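Ditching the dresser: anyone else gone down to one shelf of clothes?
Forum: Small Space Living > Storage and Closets

hallway_moth
Posted November 14, 2022

So I finally sold the dresser. It was a Tosholm, the tall one, and I got 60 bucks for it from a guy who carried it down the stairs by himself while I stood there saying "wow." Now I own one shelf and a rail and I'm trying to make all my T-shirts live on the shelf. I've been at it for two weeks and I have opinions!

First one is that wall color matters way more than I thought. I left the wall behind the shelf plain and I love it, it makes even my messy piles look calm (my sister says it looks like a dentist's office, whatever). I'm after that same soft light on a plain wall.

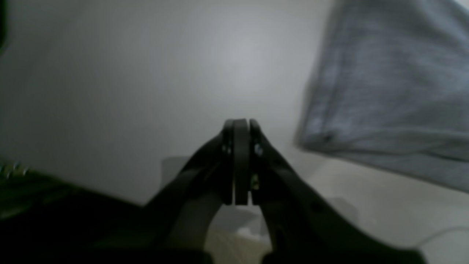
Plain wall, soft light

Second, I'm stuck on folding. File folding or flat stacks? I did the standing-up kind and every time I pull one out the rest fall over like drunks.

pelican_pie
Flat stacks. I did file folding for a year and quit. It only works in a drawer, you need sides to hold everything up. On an open shelf you're fighting gravity and your shirts are too thin to win.

xolani_e
Gonna disagree with pelican here. I have 6 shirts standing up on an open shelf right now and they're fine. You need a bookend, or one of those Jurkis wire dividers. Fold in thirds the long way, then in half, then in thirds again. And do it on a table! A bed is too squishy and the folds come out fat.
Xolani Engelbrecht, moderator, Storage and Closets

hallway_moth
OK I tried the table thing last night and yes, much better. My problem is the step before the folding, I dump everything out in a heap and then lose the will to live.

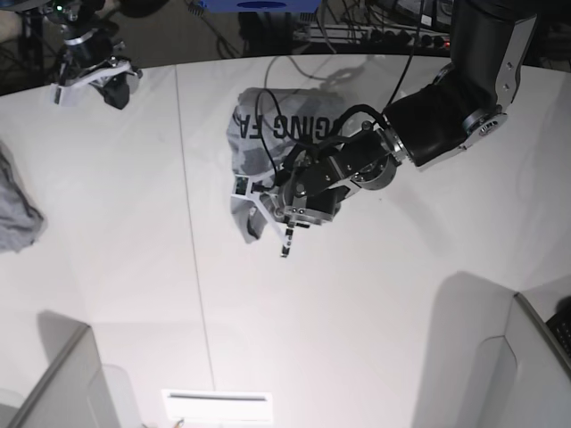 Gray tee, pre-fold

How flat do you get it before you start? I smooth mine with my hand and then it bunches right back up at the bottom.

pelican_pie
You're overthinking it. Shake it out hard, lay it face down, go. If a T-shirt takes longer than brushing your teeth something is wrong.

maredv
Mared here (Mared Vaughan, I used to post in the laundry section before it got merged). I folded shirts at Solís for three winters and I'm with pelican on speed but not on flat stacks. Customers wreck a flat stack in one minute going for the one on the bottom, and so will you at six in the morning. What saved me was the neckline. Get the neck straight first and forget about the hem.

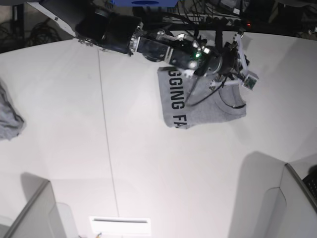

Once the neck is sitting right, pull gently from both shoulders and the body mostly sorts itself out. Cheap jersey twists at the side seams after washing, so don't try to line up the seams or you'll be there all day. Line up the shoulders and let the seams go where they want.

hallway_moth
Shoulders! I've been lining up the seams like an idiot. Trying that tonight.

pelican_pie
Fine, but I'm still not buying dividers. Has anyone priced the Dravarex ones? 165 for a set. For bent wire.

xolani_e
Nobody said Dravarex. The Jurkis ones are a fraction of that. Or use a brick, I don't care.

maredv
I use a cookbook.

hallway_moth
Cookbook it is. I'll report back in January if the shelf is still standing.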